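Can a Machine Do the Laundry Yet? - Gallery

Posted 7/5/25 by Jericho Navarro

Folding is the chore people ask me about most. They have seen robot vacuums for years, they have seen the warehouse arms on the news, and they want to know when the basket of clean clothes will take care of itself. My short answer is still "later than you think." This page is part of a running set on household and shop-floor work. Text first, picture in the middle, more notes after.

Clothes are hard for a plain reason. A box has the same shape every time you pick it up. A shirt or a jacket does not, and a dark one shows very few edges to a camera. Before any folding can start, the machine has to find a corner or a shoulder in the heap, get hold of it, and keep hold of it while the other hand looks for its own spot. Two arms help a lot with that. They also have to stay out of each other's way.

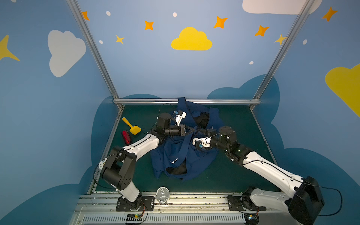

Felicidad Cabanatuan ran the alterations counter at Dosthorpe for years and still folds faster than anyone I know. I asked her how she starts on a pile. She said she doesn't look, she feels for the seam. Most grippers I have read about can't do that, or can do it only a little. They close and they lift, and a camera has to work out the rest.

Navy and black are the worst colors for this. The lining and the outside look almost alike, so inside out and right side out are easy to mix up. Felicidad has the same complaint on winter afternoons under the shop lights.

Other chores, as I see them today:

Sweeping and mopping - yes, on flat floors, if you pick up the cords first.

Loading a dishwasher - slow, and I would not hand over the good glasses.

Stocking a shelf - fine with boxes, poor with bags of chips.

Putting a shirt on a hanger - I would still do it by hand.

The next page, on packing and bagging at the Talukder store, should be up in November.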